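Pedestal table rocks on tile floor, how to fix without drilling?

Asked by Jinfeng Guo, Julside
March 2021

Hello everybody. I have a small eating corner with one table on a center column. When I lean on the end, the top moves a little and my tea spills. I bought the table used for 70 dollars, so I do not want to pay a carpenter. The floor is tile and I rent, therefore I can not drill into it. What should I check first?

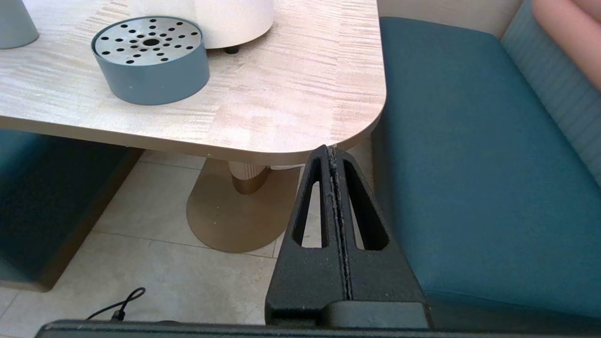 Table corner and the foot

Thank you for any advice.

Windau
Please first find out which part is moving. Hold the column with one hand and push the top with the other. If the column stays still, the screws under the top need tightening. If everything moves together, the foot does not sit flat, and you can put thin felt under the low side. I had the same problem for 19 months before I looked underneath, and it was only two screws.

Obi
Just fold some cardboard. Works for me.

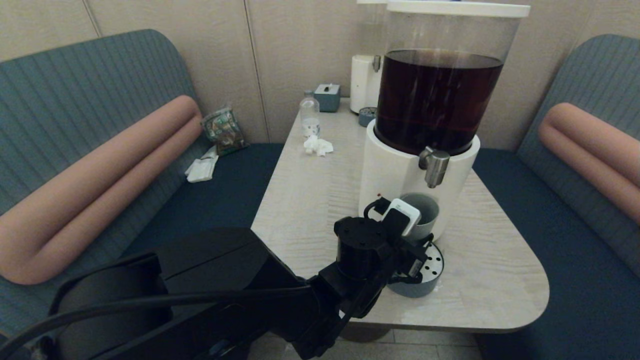
Related topic: Weight on tables

Tokelmont
I agree with Windau, but I want to add one thing. Keep heavy drinks and pots near the column. On a long top, a full container at the end pulls like a lever. Also do not use cardboard if you mop the floor often, it becomes soft in a few days. Rubber pads from the hardware store are better and they leave no mark on tile.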